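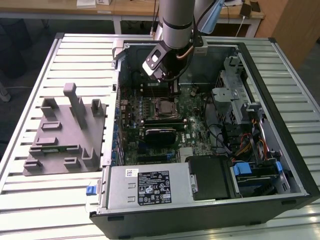
About Setiris

Setiris takes in desktop computers that offices, schools and households have finished with. We open them, test what is inside, and either put them back into service or take them apart for parts and metal. We have been doing this in Drerkthorpe since 2000, first in a single rented unit on Skorkano Street and now in the whole of that building and half of the one behind it.

Alois Hofstetter started the business after several years of repairing office machines for other people. He kept being asked to haul away old towers when he delivered new ones, and most of what he hauled away still worked. The first winter he sold memory and hard drives out of labeled shoeboxes. Some of the shelving from that time is still in use by the back door.

Xolani Sibiya joined in June of the third year and runs the bench side today. The order in which a machine is opened, checked and stripped is his, and so is the wall chart new people learn it from.

What we do with a computer

Every tower gets a ticket when it comes through the door. The ticket stays with the case until the case is either sold or empty. If you bring us 3 machines you get 3 tickets and you can call and ask about any of them.

The tower goes on its side and the side panel comes off. We look before we touch anything: swollen capacitors, scorched connectors, loose screws, a heatsink that has let go at one corner. Dust is blown out at the booth, never at the bench. Then the machine is powered up on a test supply and we read off what it has.

Drives come out early. They are logged by serial number against the ticket, and they are either wiped or destroyed depending on what the customer signed for. A drive that fails the wipe is destroyed whatever the form says. We do not sell a drive that has not been through this, and we do not lend drives out "just for a minute." You will get a printed list of serial numbers if you ask for one when you drop off.

After the drives we decide whether the machine is worth keeping whole. A board with a decent processor, working memory slots and a power supply that holds its voltages under load will usually go back together with a new drive and a clean operating system. These are the refurbished towers you see in the front room. They carry a ninety-day warranty and we do the warranty work ourselves.

If the machine is not worth keeping whole, it is taken down in this order: graphics card and any other cards, memory, processor and heatsink, cables, power supply, board, then the cages and the case. Cards and memory are tested and bagged. Processors go in foam trays by socket type. We save more screws than we will ever use — drive screws and case screws in separate tubs, please, if you are ever helping out back.

Power supplies are a special case. We test them and resell the good ones, with the label left on so the buyer can read the ratings. We do not open them. Dead ones go out sealed to the metals company, along with the steel and aluminum.

What we take and what we don't

We take desktop towers, small form factor desktops, loose boards, cards, memory, drives and cables. Missing side panels are fine. Missing everything is fine too, but call first.

We do not take monitors with glass tubes, printers, microwave ovens or anything that has been in a flood. Laptops are accepted only from business customers, on account of the batteries.

Drop-off is free for up to 200 pounds at a time. Larger loads are weighed on the floor scale and quoted on the spot. Pickup inside the county can be arranged for offices clearing out a room or more.

The Alemneh shelf

Good machines that are too old to sell at a fair price go on what we call the Alemneh shelf, after the family that owned the building before us and left us the shelf. Anyone teaching a class or running a club can ask for something from it at no charge. Most of those towers end up being opened and reassembled many times by beginners, and that is a decent use for them. We ask that you bring back the pieces when you are done.

Visiting

The front room is open mornings and afternoons with a break at noon. Parking is on the Skorkano Street side. Please do not leave machines outside the door after closing. If you want to look for a particular part, bring the old one or write down what is printed on it. "It's the green one" describes nearly every board in the building.

Comments

Dell_in_the_basement: Dropped off two towers from my late father's office. Got the serial list for the drives without any fuss. Thank you.

Marguerite P.: Do you ever have drive cages or the plastic rails for older cases? Mine are cracked and I can't find them anywhere.

Setiris front desk: Yes, there is a bin of them under the counter. Bring one of your rails along and we'll try to match it.

tkw: bought a refurb here for my daughter, one memory stick went bad after a month and they swapped it while I waited

R. Oduya: Is the noon break a full hour? I drove over and just missed you.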